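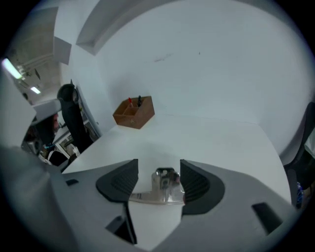

首页 旅行 工厂参观 图书 订阅

Trultport亚麻厂开放日一记

7月16日 文/旅行栏目
评论 9 分享 35

Trultport的火车站在河的南岸,厂区在北岸,中间隔着一座铁桥。从车站出来往左走,过桥,再沿着河堤一直走到头,就是Honico织造厂的大门。路上没有指示牌,不过那天早上往同一个方向走的人不少,跟着走不会错。带孩子的家庭很多,还有几位老人拿着自家的旧桌布,后来才知道厂里有一个修补咨询台,可以把东西带去问。

Honico做的是亚麻布,主要是桌布、餐巾、擦碗布,也给旅馆做床单。工厂每年夏天开放一次,平时不接待散客。门票在门口现买,成人30元,孩子免费,票价里包括一张导览图和一杯茶。导览图是对折的一张纸,一面是厂区平面图,另一面印着各个车间讲解的时间。我到的时候第一场讲解已经开始,就先进了原料仓库。

原料仓库是一座长条形的砖房,屋顶很高,窗子开在靠近屋檐的地方。亚麻成捆堆放,捆与捆之间留了过人的通道。进门就能闻到味道,有点像干草,又带一点油味。仓库的工人说,厂里用的亚麻一部分来自上游的Prorkarero,一部分是买来的,两种分开放,标签颜色不同。Prorkarero的麻颜色偏灰,买来的偏黄,纺成纱以后差别还看得出来,漂白以后就看不出了。

他把一束打好的麻拿给大家摸。长麻摸上去凉而滑,像头发,稍微一搓就分成细缕。旁边一筐是短麻,乱糟糟的,手感粗得多。长麻纺细纱,短麻纺粗纱,粗纱用来织擦碗布和口袋布。有人问为什么颜色深浅不一样,他解释说这和沤麻有关。Prorkarero那边还是用露水沤,麻拔下来以后平铺在地里,靠露水和雨水让茎里的胶质慢慢分解,隔一阵子翻一次面。雨水多的年份颜色深,干的年份颜色浅,时间也要拖长。沤得不够,纤维剥不下来;沤过了头,纤维就没有力气。什么时候收,全凭有经验的人到地里折几根茎来看。

从仓库出来要穿过一个院子。院子当中有一棵椴树,树下摆了长凳,茶水摊就设在那里。我没有先喝茶,直接去了栉梳间。

栉梳间那天只开了一台机器。打好的麻夹在夹板里,一排排往前送,两边的针板上下走动,先粗后细,把长纤维梳直,把短的和残余的麻屑带下来。声音很大,讲解的人戴着扩音器,还是要凑近才听得清。地上铺着一层细碎的麻屑,扫过了又落。墙上挂着几把旧的手工栉,木板上钉满长钉,排成圆形或方形。据说以前梳麻是计件的,一个熟手一天能梳多少、损耗多少都记在账上,损耗多了要扣钱。展柜里就放着这样一本账,翻开的那一页字迹很工整,写的是哪一批麻、交回多少长麻、多少短麻。

纺纱间是这次参观里最热的地方。亚麻要纺得细,得走湿纺,粗纱先从热水槽里过一下,纤维里的胶质软了才拉得开。所以整个车间又热又潮,地面做了坡度,水顺着沟流走。参观者只能站在靠门的一段,门口放着一摞毛巾,供人擦眼镜。我进去不到一会儿镜片就全白了。锭子一排一排地转,湿纱绕上去,颜色比干麻深,有一种发亮的灰褐色。讲解的人说,以前在这里干活的多半是女工,夏天光着脚,因为鞋子总是湿的,穿了反而不舒服。现在温度和水都由机器控制,工人隔一段时间巡一次,接断头,换筒子。

接断头的动作他示范了几遍。拿起断了的一端,往前一送,手指一捻,几乎看不见就接上了。他让一个男孩试,男孩捻了半天没有接上,纱绕到了手指上,大家都笑,他自己也笑。讲解的人说学会这个动作要一个夏天。

湿纱纺完要烘干,再络成大筒。络筒间没有什么可看的,或者说我没有看出什么门道,只记得那里的窗子很干净,可以看到河。

织造间在主楼的底层,楼板厚,窗子朝北。安排在底层是为了承重和减震,织机一开,站在外面的台阶上也能感到脚下发麻。厂里有新旧两种织机。新的速度快,织旅馆用的素色床单;旧的是Mayrhofer牌的提花织机,只织桌布和餐巾。旧机器的铭牌还在,黄铜的,字边磨得很圆。上面架着一长串打孔的纸板,一张一张翻过去,每一张管一根纬线的花样。一块大桌布的花样,纸板叠起来比人还高。

我在提花机旁边站得最久。布是从下往上看的,刚织出来的一段绷得很紧,图案只有在侧光里才显出来。亚麻提花桌布通常经纬同色,花纹全靠组织的变化,正面亮的地方背面就暗。织的人隔一会儿就弯下腰,侧着头看一眼布面。她解释说,正着看什么也看不见,一根纬线断了也不知道,要斜着看。那天机上织的是一种葡萄叶边框的花样,中间留空。这种花样厂里一直在织,订的人多半是给女儿或儿子结婚用的。

关于空气湿度,她也说了几句。亚麻纱没有什么弹性,空气一干就容易断,所以织造间也要加湿,只是没有纺纱间那么厉害。冬天供暖的时候最麻烦,暖气把空气烤干了,断头就多。从前的办法是在地上洒水,再早的时候,手工织布的人干脆在地窖里织。Trultport老城里有些房子的地窖开着窗,窗子刚好露出街面,就是当年放织机的地方。这一点我下午在城里走的时候特意看了,确实有几条街的房子是这样,窗台跟人行道几乎齐平,现在多数成了储藏室,有一家改成了修鞋铺。

打纸板的房间在织造间楼上。现在新花样都在电脑里画,纸板只在旧的坏了要补的时候才打。打孔机像一架小风琴,有键,照着意匠纸按。意匠纸就是画满小格的图纸,一格代表一个交织点,涂色的是经线浮在上面,留白的是纬线浮在上面。老图纸收在扁抽屉里,开放日那天拉出来几张给人看,有麦穗、蕨叶、棋盘格,还有一家老饭店订的字母花押。饭店早已经停业,花样还留着。管图纸的人说,保存下来的花样有大约200种,常织的只是其中很少几种,另外一些纸板已经不全,要织就得重新打。

漂白和整理车间在河边,中午以后才开放。在那之前我回到院子里喝了茶。茶是红茶,装在厚玻璃杯里,可以加牛奶。长凳已经坐满,我就站着喝。旁边一对夫妇在商量要不要等下午那一场,妻子想等,丈夫觉得该看的都看了。院子另一头有人在教孩子用小木框织杯垫,经线是预先绷好的,孩子自己挑纬线的颜色。桌上的线团滚来滚去,不时要有人弯腰去捡。

修补咨询台摆在门房里,队排得比茶水摊还长。我在边上看了一阵。有人带来一块桌布,折痕处已经磨断了。咨询台的人把布摊开,对着窗子看,说这是长年照同一条线折叠的缘故,布放在柜子里,断的总是折痕。她的建议是不要折,卷起来放,没有地方卷的话,每次换一条折线。还有人问黄斑怎么去,回答是先用凉水浸,再放在草地上晒,晒的时候保持湿润,晒干了再喷水,几天下来会淡很多。铁锈斑不行,铁锈得另外处理,晒是晒不掉的。至于洞,小洞可以织补,她拿出一块样布,上面有一处补过的地方,翻来覆去才找得到。收费按大小算,要把东西留下,一个月以后来取。

下午的漂白车间讲解,听的人少了一半。过去的漂白也是在草地上进行的,河北岸那一大片平地旧时全是漂白场,布一匹一匹铺开,用长柄木勺从水渠里舀水往上泼。漂一批布要从春天漂到夏末,夜里还有人守着,怕被偷。看守人的小屋还在,石头砌的,只有一扇小窗,现在里面放割草机。讲解的人领我们走过去看了一圈。水渠填掉了大部分,剩下一段长满了水芹。

现在的漂白用槽和药剂,几个钟头就完成。药剂的事他讲得很简略,倒是讲了很多关于水的事。亚麻厂离不开软水,Trultport能做起来,靠的就是这条河,水里矿物质少,漂出来的布不发硬。下游另外一条支流的水就不行,从前也有人在那里开过厂,没多久就搬走了。用过的水要处理以后才能放回河里,处理池在厂区最东头,那天没有开放。

最后一道是轧光。布从几根沉重的辊子之间穿过去,出来以后变平、发亮,摸起来像纸。老式的轧布箱也还留着一台,是一只装满石头的大木箱,压在滚筒上来回推,据说以前是用马拉的。木箱有人那么高,箱沿被手摸得发黑。每年开放日会推一次给大家看,时间在下午三点。我等到了。几个工人一起推,箱子慢慢移过去,滚筒底下的地板发出很长的一声响,然后再推回来,反复几趟,把滚筒上的布取下来,展开,请大家摸。布比轧光机出来的要软一些,光泽也弱一些,但是有一种水波样的暗纹。问价的人很多,厂里说这种布不卖,推一次太费工。

出口处是小卖部,卖的多半是次品和零头。次品标得很清楚,哪里有一个结,哪里有一道横档,都用蓝线缝了记号。擦碗布最便宜,人人都买。我买了两条擦碗布和一块餐巾料的零头,餐巾料是麦穗花样,靠边的地方少了一根纬线,斜着看能看出一道细缝。售货员提醒,新的擦碗布头几次不吸水,要洗过几遍才好用,洗的时候不要放柔顺剂。熨的时候要趁半干,干透了再熨,皱是熨不平的。

出了厂,时间还早,我沿河往老城走。老城不大,市场广场上有一座布厅,从前织户把布送到这里验尺、盖印,才能出售。墙上嵌着一根铁尺,是当时的标准长度,两端已经磨圆。布厅底层现在是菜市场,下午只剩几个摊子,卖豌豆和醋栗。楼上是图书馆,开放日那天延长了时间,陈列了一些老照片和布样册。布样册里的小布块剪成锯齿边,贴得很整齐,旁边用钢笔写着编号和价钱。有一页是船帆布,织得非常密,颜色已经发褐。在做桌布以前,这一带织得最多的是帆布和麻袋,顺着河运到海边。

图书馆的人建议去Prorkarero看看,说七月去正好,亚麻花大概还没有开完。公共汽车从车站前面发车,路上要35分钟。我赶上了下午的一班,车里除了我只有几个放学的学生和一个提着鸡蛋的妇人。路在河谷里绕来绕去,过了磨坊以后地势开阔起来,两边就都是地。

亚麻花只在上午开,午后花瓣就落了,这一点我是到了以后才听说的。所以我看到的是一片绿里带黄的田,风吹过去整片倒向一边,再慢慢立起来。仔细看,茎顶上已经结了小圆球,里面是籽。偶尔有一两朵还没落的花,浅蓝色,碰一下就掉。田边立着一块牌子,写着请勿入内,字下面画了一株亚麻。村子里有一家小店卖亚麻籽油和面包,油装在深色瓶子里,店主说开了以后要放冰箱,放久了会苦。面包里也有籽,烤得有点焦,我买了一个,在车站的长椅上吃了半个。

回程的车晚了一点。到Trultport的时候,厂门已经关了,河堤上还有人在散步。

几点给打算去的人。开放日每年都在七月,具体日子厂里会贴在车站的布告栏里。纺纱间很热,衣服不要穿太多,鞋子要防滑。织造间门口发耳塞,小孩的耳塞要自己带。推轧布箱的那一场最好提前去占位置,后面的人基本看不见。轮椅可以进仓库和织造间,打纸板的房间只有楼梯。厂里没有吃饭的地方,过桥回到南岸有一家面馆,中午人多,汤面比炒面上得快。想看亚麻花的话,把次序倒过来,早上先坐车去Prorkarero,中午再回来看工厂。漂白车间反正要到中午以后才开。

上一篇 下一篇 返回列表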